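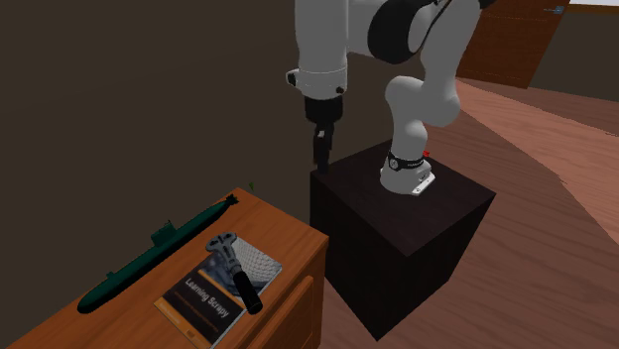 Lists > Horthorpe School Parents > Archive > Reading week and the book exchange

Subject: Re: Reading week and the book exchange
Sep 8, 2024

Dear all,

Thank you for the many answers to the first message. I have put the old text under mine, so that parents who joined the list this term can see what was asked. I will try to answer the points one after the other.

First, the place. Last year the exchange was in the entrance hall and the queue went out into the rain. The school has now agreed that we may use the dining hall from the end of lunch until the gates close. The tables must be folded again before the after-school club comes in, so please do not arrive in the last ten minutes with three heavy bags. I did this myself last year and I still feel a little ashamed.

Second, the tokens. Several families wrote that one token for one book is not fair to the small children, because picture books are thin and are read in one evening. We discussed it with the teachers of the lower classes. For Reception and Year 1, each book brought in will give two tokens. For all other classes it stays one for one. A child who brings no book will still receive two tokens from the class teacher, given quietly in the morning with the register. Please do not ask your child who got them.

Third, the condition of the books. A name written inside is no problem, and a bent cover also not. We cannot take books with missing pages, colouring books that are already coloured, or old school workbooks. Last time we had 441 books left over at the end, and too many of them were of this kind. The good ones went to the school in Drendetport, who were very pleased with them and have offered to send us a box of theirs in exchange. It has not come yet – I wrote to their office again.

Fourth, the reading minutes. The whole school is asked to reach 3,000 minutes for each class during the two weeks. One parent asked if listening to a recorded book counts. The answer from the school is yes, if the child follows the text or can tell somebody the story afterwards. Reading to a younger brother or sister counts for both children. Reading in a language other than English counts also, and I was personally glad to hear it, as at home we read mostly in my own language. The minutes go on the yellow card. If the card is lost, any piece of paper with a parent's signature is accepted.

Fifth, Kincaid. Year 5 and Year 6 will walk to the library at Kincaid one morning in the second week. We need 9 adults for the walk and at present we have six. You must have the school's check already done, as there is not enough time to do a new one. The children need a coat and shoes for mud, because the path behind the playing field is in bad state after the works.

I have no news about the visiting storyteller. The one we had in February cannot come, and the person from Kandness has not confirmed. If it does not happen, the older pupils will read to the younger ones in the afternoon.

One more small request: when you answer, please change the subject line if you write about something else. The discussion about the car park was very interesting but it is now difficult to find who offered to bring the book boxes. If it was you, please write again.

With kind regards,
Parent contact, Year 4

> Dear parents,
>
> The autumn reading weeks are coming and we would like to hold the
> book exchange again. Before we fix everything with the school,
> we would like to know your opinion on these things:
>
> - Is the entrance hall too small? Where could we go?
> - Should one book always be worth one token?
> - Do you have strong boxes at home? We need 22 of them, and they
> should not be larger than a child can push.
> - Can you help with the walk to the library?
>
> Please answer to the list and not only to me, so that everybody
> can read it. If you prefer to write privately about tokens, leave a
> closed envelope at the school office and I will collect it.
>
> Thank you and best wishes for the new school year.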